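Aurelio Figueroa
25 June 2024

Spent the evening sorting out the shape blocks. A thread, mostly for anyone else who has inherited a big tub of mixed wooden toys and keeps putting it off.

The tub came from my sister in April. She reckoned there were 300 pieces in it. I stopped caring about the total when I found the dominoes.

First job was pulling out everything that wasn't a block. Train track, half a jigsaw, a door wedge. The track has gone in its own bag and the jigsaw is going in the bin unless my sister objects by Friday.

Second job was a wipe down. Cloth wrung out in warm water with a drop of washing-up liquid, then straight on to a tea towel. Don't soak them. I soaked a few last year and the paint lifted at the corners.

I've been sorting by colour first and shape second. Tried it the other way round and it took longer — my eye picks up red much faster than it picks up a triangle.

The ones worth keeping out are the small sets in red, green, blue and yellow. They get used for matching games, and they're chunky enough for my nephew to pick up without help. The plain offcuts can live in the loft.

For anyone asking what I sort on: a flat board. Carpet is hopeless, and on the kitchen table everything ends up next to the toast. A pale board is best because the colours show up well.

Storage is still not settled. I bought 5 lidded boxes from Galbraith and two of them don't close properly with stars in. Cubes pack flat, stars don't. Might go back to drawstring bags. 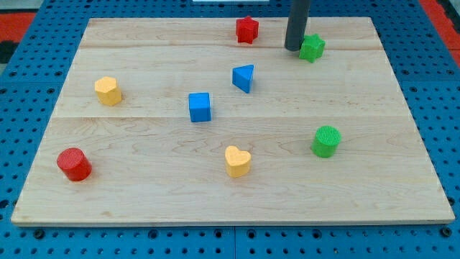
Two of each colour out on the maple board, stars at the far end.

Someone asked about missing pieces. I keep a jar for odd ones and go through it when the next tub turns up. Found a match for a yellow one that way last year.

Tomorrow is the dominoes. There are at least three sets mixed together and one of them has no double six — if you have a spare with white spots on black, message me.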